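**August, Sunday, 4:30 pm - denim folding / crease notes**

Picking up from Nattawut's list. Still on the jeans, towels are done and I don't want to see another towel. Horton sample set is 18 pairs, mostly mid blue, two black. Washed on 32 min program w/ the Plelley powder, line dried, then folded and left under the board overnight.

Thirds fold beats the quarter fold for the shelf, no question. Quarter fold leaves a hard line right across the knee that doesnt drop out after hanging. Waistband is the real problem - too thick, bunches up and pushes the whole stack over to one side. Try legs together first, then seat tucked in flat, THEN thirds from the hem.

Green cloth stays on the table. Denim grips it and the hem stays put while you sort out the top half. Bare table it slid every time.

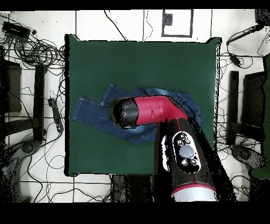 How long do we leave a pair folded before checking the crease? Overnight at least, and the heavy Flotton ones get a second night.

Sarahí wants crease depth written down per pair, not just good/bad. Fine. Added a column, used the 0-3 scale from the shirt work. Pairs 1 to 6 in already, rest tommorow.

To do:
- iron pair 4 and start it over (twisted leg)
- ask Boonyarit if they have the stiffer shelf liner
- relabel the bags, marker came off
- more clips!!

Stack of ten leans at the waistband end. Alternating ends is better but looks messy. Ask N. which he prefers.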